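Chapter 7
Recording and Reporting Injuries at Work

After reading this chapter you should be able to say which injuries an employer has to record, explain the difference between a count and a rate, and fill in a basic accident book entry.

7.1 Why small injuries are written down

In August a joinery and shopfitting firm called Tennant looked back through its accident book for the previous year. It had 119 entries. Most were cuts, bruises and splinters, and only two had led to anyone taking time off. The manager's first thought was that the book was a waste of paper. The safety adviser, Yanti Kwok, sorted the entries by task and found that a large share of them came from one kind of job: cleaning up and finishing surfaces after the main fitting work was over.

Jobs like this are often left out of risk assessments. The saws and lifting gear have been put away, and the work that remains looks like housework. People take their gloves off to do it, and they are often tired.

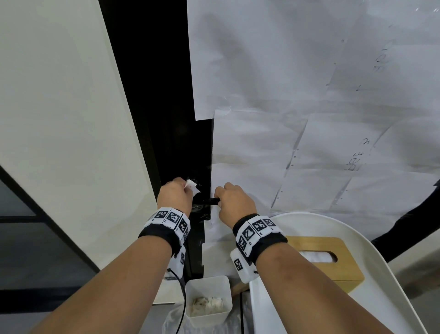 An accident book entry has to describe the task closely enough for a stranger to understand it. "Hurt hand while cleaning" is of little use to anyone. A better entry says what the person was doing with each hand, what they were holding and what the surface was like. Take someone wiping a glossy black panel with a crumpled tissue in the left hand, while the right hand grips a short black bar against the seam where the panel meets the wall. If that person were hurt, the entry should say which hand was injured, that the forearms were bare, and that there were scraps of tape left on the surface. Each of these points may matter later, when someone decides whether a different tool or a long sleeve is needed.

7.2 Counts and rates

A count is the number of injuries in a period. A rate compares that number with the number of people at work, or with the hours they worked. The two can move in different directions. Suppose two firms, Grarkine and Bustenero, each record three lost-time injuries in a year. If Grarkine has twice as many workers on the same hours, its rate is half that of Bustenero, although the counts are the same.

Rates for small firms should be read with care. One extra injury can double the figure, and a year with none may be down to luck. For this reason several years are usually looked at together.

7.3 Terms used in this chapter

Lost-time injury: an injury that keeps a person away from work for at least one full shift after the day it happened.

First-aid case: an injury treated on site, after which the person goes back to work.

Near miss: an event that could have caused injury but did not. Near misses are under-reported almost everywhere - section 7.6 looks at the reasons.

The next section follows a single entry from the accident book at Tennant through to the firm's yearly return.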